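Trying out Ereck: practice benches for robot arms, on a screen

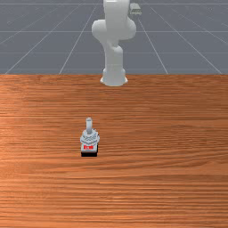
Ereck is a simulation package for people who have one robot arm, or are thinking of buying one, and want to test a job before any hardware is tied up. It comes from Pirnton, a small software firm that until now has mostly sold machine-tending programs. We had a trial license for three weeks in February and ran it on two ordinary office desktops. These notes are for members who have asked whether it is worth the money.

The package installs as a single program. You start with a table, a floor and an arm, and you add the parts you want to handle. There are 274 parts in the library that ships with it, mostly the sort of thing found in a control cabinet or a hardware drawer: switches, knobs, nuts, connectors, small housings. Each one has a weight and a friction value already filled in. You can change both, and you should, as the default friction is on the generous side and makes gripping look easier than it is.

Our test job was picking up a small upright switch and setting it down in a fixture. We chose it for two reasons. A part that stands on a narrow base tips over if the arm comes in at a bad angle, and a part with a thin post on top gives you a choice of where to grip. We wanted to see if Ereck would show us the difference between gripping the post and gripping the wider body below it. It did. With the fingers closing on the post, the part swung as soon as the arm sped up. With the fingers lower down, it stayed upright at nearly full speed.

Setting up that first job took most of a morning. The menus are laid out sensibly, but the manual was written for the previous version and several of the screens have moved. The arm is placed by typing in its distance from the table edge, and if you type a value that puts the base off the table, the program accepts it without any warning. We lost a good half hour to that. After the first job, the second one took less than an hour, and by the end of the trial we could build a simple bench in ten minutes or so.

The picture quality is plain. The table gets a wood texture, the floor gets a grid, and the arm is drawn as smooth white shapes with no screws or cables. For planning moves this is fine, and it keeps the program quick on a modest machine. If you plan to train a camera system on the output, it is less useful. Small printing on parts comes out blurred at the standard setting, so a label can be found by its color but not read. There is a higher setting, but on our desktops it slowed things to the point where we stopped using it.

Cables are the other gap. Anybody who has run a real arm knows that the cable bundle decides a lot about which moves you can make. Ereck leaves it out completely. Pirnton says cable support is planned, but would not give us a month. Until then, treat any move that twists the wrist more than a full turn with suspicion.

What Ereck does well is repetition. You can tell it to run the same pick over and over with the part shifted or turned a little each time, and it keeps a log of every attempt. We left it running over a Friday night with the switch job. In the morning there was a list of 207 failed picks, sorted by cause, and almost all of them came from the same small area at the far left of the arm's reach. We moved the fixture, ran it again, and the list was a great deal shorter. Finding that on a real bench would have meant somebody standing next to it for days, setting the switch back on its feet after every miss.

The log opens in any spreadsheet program. Each line gives the position of the part, the angle of approach, the finger opening and the result. You can click on a line in the program itself and watch that attempt again at any speed. We used this more than anything else in the package.

We also tried moving a finished job over to a real arm. Krūmiņa, the training shop in Grendville that hosts our spring meeting, let us use theirs for an afternoon. The export worked on the second try, once we had matched the software version on the controller. The first real picks were off by a few millimeters, and we corrected that by touching the gripper to three points on the table and feeding the readings back in. From then on the arm did what the simulation had done, with one exception. The real switch slid a little when the fingers first touched it, and the one on the screen had not. Lowering the friction value fixed most of that.

Ereck is sold by the seat, with a yearly fee. A seat can be moved from one computer to another, but only by signing out on the first, so do not wipe a machine before you have done that. Support is by email. We wrote to them 2 times outside the trial forum and had a useful answer by the next day in both cases. Schools get a lower price, though you have to ask for it, and the request form is on the Pirnton site under licensing and not under education.

Who should look at it: shops with a single arm that is busy all day, and instructors who have more students than equipment. A class can work through a pick-and-place job on desktops and use the real arm only for the last step. Shops that mainly do welding or handle soft goods will not get much from it yet, as the part library is all rigid items and there is no way to model cloth, foam or bags.

Members who want to try it before ordering can request a trial from Pirnton directly. Ask for the updated manual when you do. A draft exists, and they sent it to us as soon as we mentioned it. The bench files from our switch job are in the shared folder along with the log, and you are welcome to load them and change whatever you like. Set the friction down first.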